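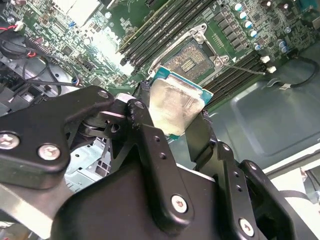

Introduction to Computer Hardware
Handout 2: The processor, the memory and what happens between them

September 8, 2020

Please read this handout before the lab hour. The first part repeats what I said in the lecture, but slower, and the second part contains material for which there was no time.

1. What the processor does

A processor repeats a very simple cycle. It fetches an instruction from memory, it decodes the instruction (this means it finds out what kind of work is asked), and it executes it. Then it takes the next one. Everything a computer does for you, also video and games, is made from this cycle.

The instructions themselves are small. Add two numbers. Copy a number from one place to another. Compare two numbers, and if they are equal, continue from a different address. Students are often surprised that there is no instruction for "open a file". Opening a file takes many thousands of small instructions, and most of them belong to the operating system.

Inside the processor are the registers. A register holds one number, and the processor can reach it immediately. Our exercise machine, the Skondex, has 11 registers. Six of them are free for your use, and the others have a fixed purpose. The most important fixed one is the program counter, which holds the address of the next instruction. If you write a wrong value in the program counter, your program jumps to a wrong place and usually stops with an error. You will all do this at least once.

2. The clock

The clock gives the rhythm. At each tick the circuits may move to their next state. A clock of 1 GHz makes one thousand million ticks in one second.

It is a common mistake to compare two processors by their clock only. One processor may need four ticks for a multiplication and another needs one. Also, a modern processor works on several instructions at the same time. While one is executed, the next is already decoded and a third is fetched. We call this a pipeline. It works well until a jump comes, and then the instructions already fetched may be the wrong ones and must be thrown away. For this reason the processor tries to guess the direction of a jump in advance. We come back to branch prediction in Handout 5.

3. Why there is a cache

Main memory is slow compared with the processor. If the processor had to wait for it each time, it would do nothing during most of its life. So a small and fast memory, the cache, is placed on the chip itself. It keeps copies of data which were used recently.

The cache helps because programs have habits. A loop uses the same instructions again and again (temporal locality). An array is usually read from the beginning to the end, so after one element we need its neighbor (spatial locality). When the wanted data is in the cache we say "hit", otherwise "miss".

Worked calculation. A program makes 523 memory accesses and 34 of them are misses. The number of hits is 523 - 34 = 489. The hit rate is 489 / 523 = 0.935, or 93.5 percent. Suppose that a hit costs 1 tick and a miss costs 100 ticks in total. Then the program spends 489 ticks on hits and 3400 ticks on misses. Look at these two numbers for a moment. The few misses take much more time than all the hits together.

4. The socket and the package

The silicon chip is small and breaks easily, so it is sold in a package. On many desktop computers the package sits in a socket on the motherboard and can be exchanged. On most laptops it is soldered.

There are two usual types of contact. In the first, the pins are on the processor and the socket has holes. In the second, the processor has flat pads and the socket has the pins. In both cases the pins bend very easily. Hold the processor by its edges, find the corner mark, and never press it down with force.

5. Exercises for the lab hour

Do the first two at home, on paper.

Write the Skondex instructions which add the numbers stored at addresses 6 and 11 and store the result at address 34.

Repeat the calculation from section 3, but let a miss cost 20 ticks.

In the lab, run the program Zornano with the small array and then with the large one. Write down both times and explain the difference using the word "locality".

Reading: Bolik course reader, the chapter on memory. The part on virtual memory can be left for later.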